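Magazin > Wohnen > Gespräche
Start Wohnen Küche Garten Termine Kontakt
19 Mal geteilt | 24 Kommentare

Ein Korb auf dem Tisch reicht

Carolina Vilela verkauft seit Januar Körbe in einem kleinen Laden in Trarnley. Vorher hat sie in einer Großküche gearbeitet. Am liebsten spricht sie über runde, geflochtene Körbe, die offen auf dem Tisch stehen.

"Die meisten Leute kaufen zu groß", sagt sie. "Sie denken an alles, was hineinsoll, und messen den Tisch nicht. Dann steht der Korb nach zwei Wochen auf dem Boden." Sie selbst hat zu Hause einen Korb für Obst und einen zweiten für Brot. Ein dritter stand lange im Flur, den hat inzwischen ihre Nachbarin.

Auf die Frage nach eckigen Modellen zuckt sie mit den Schultern. Im Regal seien sie praktisch, da gehe weniger Platz verloren. "Auf dem Tisch greift man aber von allen Seiten hinein. Bei einem runden Korb ist es egal, wo ich sitze."

Gefüllt wird bei ihr nur bis knapp unter den Rand. Was oben herausragt, fällt beim Zugreifen heraus, und was ganz unten liegt, vergisst man. "Einmal in der Woche nehme ich alles heraus, drehe den Korb um und klopfe ihn aus. Danach kommt das Ältere nach vorn." Zum Reinigen nimmt sie eine weiche Bürste und ein leicht feuchtes Tuch. In der Spüle habe ein Korb nichts zu suchen - das sage sie jedem Kunden, und trotzdem komme immer wieder jemand mit verzogenem Boden zurück.

Beim Tisch ist sie weniger streng. Im Laden stehen die Körbe auf weißen Platten, weil man darauf jeden Krümel sieht. "Zu Hause würde ich das nicht jedem raten", sagt sie. "Ich wische gern, aber ich habe auch keine kleinen Kinder."

Ein Tuch legt sie nur in den Brotkorb. Beim Obst lässt sie es weg, damit Luft durch das Geflecht kommt. Deckel mag sie gar nicht. "Wenn ich erst etwas abheben muss, schaue ich nicht hinein. Ich will im Vorbeigehen sehen, was da ist, und mit einer Hand drankommen."
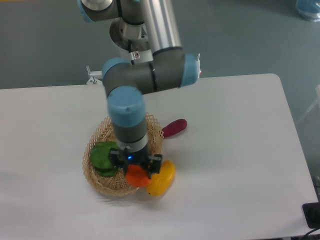
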